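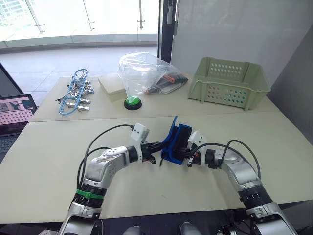
Does a good pair of tweezers really need to be put away after every use? It does if you want the tips to still meet next month, and most people find out the tips don't meet when there is already a splinter involved.

Small tools live hard lives. They go in the kitchen drawer with the batteries and the soy sauce packets, and every time the drawer sticks, somebody shoves it. Aled Bowen, who has run the repair table at the Niltulwood library for 7 years, says bent tips are the thing he sees most, just ahead of lamps that were never plugged in.
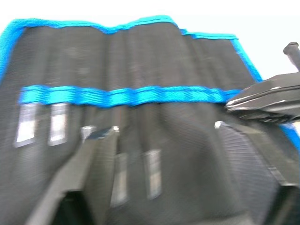 A roll beats a box for anything thin. Each tool gets its own slot, the tips stay off each other, and an empty slot nags at you in a way the bottom of a box never will. Put the ones you use most at the end you open first. I put mine in by size, which looked wonderful and lasted until March.

Before anything goes back, wipe it with a dry cloth. If you've been near glue, wipe it sooner than that. Hold the tips up to a window and squeeze gently: if light shows between them at the very end, set that pair aside for pulling weeds out of the patio.

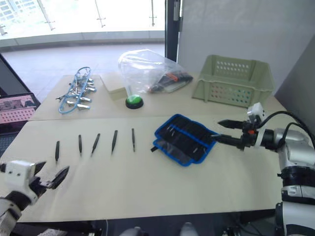

Tweezers out of the roll and on the table.

Labels are a matter of temperament. Mrs. Cho labels every slot. Mr. Gitari labels nothing and can find a size two driver in the dark, or so he tells us, and we have never been invited over in the dark to check. The library's own kit has one label, which says "PLEASE," and we have all agreed to know what it means. 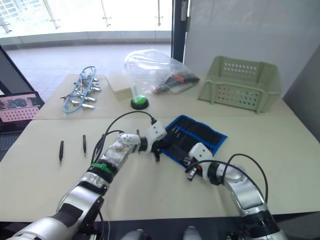

Then there's the matter of lending. Our sign-out sheet now has 251 lines on it, and more than 2,000 small screws have gone to good homes without appearing on any of them. If you still have the green-handled pliers, the drop slot at the front desk is wide enough. We measured.

The repair table is open again on February 16, 2020, in the back reading room. Bring one broken thing per person, please, and its charger if it has one.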